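La pince ne se règle pas toute seule

On nous vend des cellules de service « prêtes en une matinée ». J'ai passé une partie du mois de novembre à m'occuper de celle de Nudville, un bras, une table, de la vaisselle, des tartines à garnir, et je voudrais dire deux mots de cette matinée. Elle a duré 13 jours.

Le bras n'y est pour rien. Il se monte vite, il répète bien ses positions, son armoire démarre sans histoire. Le temps part ailleurs, dans des endroits que les brochures de Wistalis expédient en une ligne : l'origine des doigts, l'orientation de la caméra de poignet, l'éclairage, le serrage. Rien de noble. Un doigt remonté légèrement de travers après un nettoyage, et toutes les prises de la journée se font à côté. Le logiciel, lui, affiche toujours un voyant vert, parce qu'il compare le moteur de la pince à sa consigne et ne sait rien de ce qui se passe au bout.

On me répond que la vision rattrape ces défauts. Je demande à voir. Une assiette se prend par le bord, et le bord d'une assiette est une petite chose, avec son relief, son ombre, son reflet quand la lampe est mal placée. Un bol demande une autre approche, une autre ouverture, une autre hauteur. Chaque forme ajoutée au service rouvre le réglage.

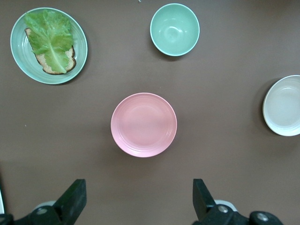

Et puis il y a la nourriture, dont les démonstrations se passent volontiers. Du pain, cela s'écrase. Une feuille de salade glisse, se replie, dépasse de la tranche et se fait accrocher au passage. À Nudville, nous avons fini par réduire la force de serrage de 18 % par rapport à la valeur d'usine, et par écrire cette valeur au feutre sur l'armoire, la mise à jour du contrôleur l'ayant effacée 2 fois. Le feutre, à ce jour, reste le composant le plus fiable de l'installation.

Je ne suis pas hostile à ces machines. J'en entretiens depuis assez longtemps pour aimer celles qui marchent. Ce qui m'agace, c'est que l'entretien ne figure nulle part dans le prix. Le devis de Gebremichael, par exemple, comptait l'intégration, la formation, même le transport, et pas une heure pour vérifier les vis des doigts. Or ces vis bougent. On les contrôle à la clé dynamométrique avant la première série, on essuie la vitre de la caméra, on refait une prise à vide, puis une prise sur l'assiette témoin. C'est un métier, avec ses gestes et son cahier, et il faut bien que quelqu'un le fasse à sept heures du matin.

À Britgate, où une cellule voisine tourne sur le même principe, on a voulu s'en dispenser. Le contrôle quotidien est devenu hebdomadaire, puis « en cas de besoin ». Le besoin s'est manifesté sous la forme d'une pile de bols par terre. Le rapport d'incident parlait d'une dérive de calibration – jolie formule, comme si la calibration était partie en promenade. Un support s'était desserré.

Qu'on me montre donc un carnet d'entretien tenu sur une année avant de me parler de rendement. J'y chercherai les arrêts, les pièces changées, les réglages refaits après chaque nouvelle assiette. Si le fournisseur n'en a pas, j'ajouterai moi-même les heures au devis, et l'on verra si la table dressée à la main coûte encore si cher.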